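Segmenting teleoperated episodes into language-labeled skills

Applies to: Plaltow recording format, version 2 and later
Maintained by Zodwa Tshabalala, Stirmont manipulation group

This page covers the step between raw recording and policy training: cutting a long teleoperated episode into short skills, attaching a text instruction to each, and checking the result. It assumes the episodes are already time-synchronized and that the gripper width, joint positions and wrist force estimate are logged at the control rate. If they are not, run the alignment tool first.

Why segment at all

Policies trained on whole tidying episodes learned the average motion well and the transitions badly. In our ablation on the Moodley benchmark tasks, the largest share of failures came in the second or so after a grasp closed, when the policy had to commit to a lift direction. Splitting at contact events and conditioning on a per-skill instruction reduced these failures. The method below is the one used for that result.

Step 1. Compute candidate boundaries

Load the episode and low-pass the gripper width signal. Mark a candidate boundary wherever the width velocity crosses zero after a closing or opening motion. Then mark a second set from end-effector speed, taking local minima below the threshold in the config file. Merge any two candidates closer than 21 control steps and keep the later one.

Do not use joint velocity for the second set. The elbow often keeps moving while the tool is stationary, and the minima drift.

Step 2. Classify each candidate

Every boundary gets one of four types: approach end, grasp, release, retreat end. The classifier is a small temporal network over a window of 30 steps on either side of the candidate. Its inputs are width, speed, height above the work surface and the force estimate. Camera input did not improve the score enough to justify the training time.

Candidates with a confidence below the threshold go to the review queue. Leave them there until Step 4.

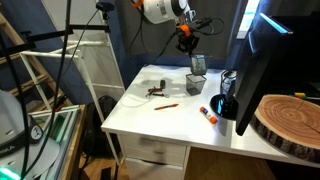
Lift segments need the most care in labeling. A lift begins at the grasp boundary and ends when the object has cleared everything beneath it, so the end point depends on what is on the surface as well as on the height of the tool. With a mesh pen cup held in the gripper directly over a second mesh cup on the desk, a fixed height threshold is a poor test, and the clearance must be computed against the lower cup. The same case shows why the instruction text has to separate near-identical objects. "Pick up the pen cup" is ambiguous when the scene contains two, and the label should carry a relation, such as "lift the upper cup off the lower cup," where the earlier steps of the episode support it.

Step 3. Attach instructions

Each segment takes one imperative sentence. Use the following rules:

Name the object by its common noun. Add color only when it separates two objects of the same kind.
State the goal of the segment and omit the motion. "Put the glue stick in the tray" is correct. "Move left and open" is not.
Use one verb per segment. If two verbs are needed, a boundary is missing.
Write nothing about objects the arm does not contact or pass over in that segment.

After the manual pass, the paraphrase script generates alternates for each sentence. Read all alternates for a new object class before accepting them. The script tends to swap "cup" for "mug," and the two must stay distinct in the vocabulary.

Step 4. Review

Open the queue and step through each low-confidence boundary at quarter speed. Accept, shift or delete. Shifts should be made to the first step at which the width signal is flat. Regrasps are the common source of error: the gripper closes, opens slightly and closes again, and the classifier reports two grasps with a release between them. Keep only the final grasp unless the object left contact with the surface.

Step 5. Export and verify

Export to the Plaltow training layout and run the verifier. It rejects segments with missing instructions, segments that overlap, and any segment longer than 2,000 steps. A rejection for length nearly always traces back to a deleted boundary in Step 4.

Known limitations

Thin and open-mesh objects give unreliable depth, and clearance estimates on them should be checked by hand. Tools with hinged handles can change shape during a grasp, which the width signal reads as slip. The Punutstead branch of the classifier adds a slip class for this case and will be merged after its thresholds have been retuned for the newer fingertips.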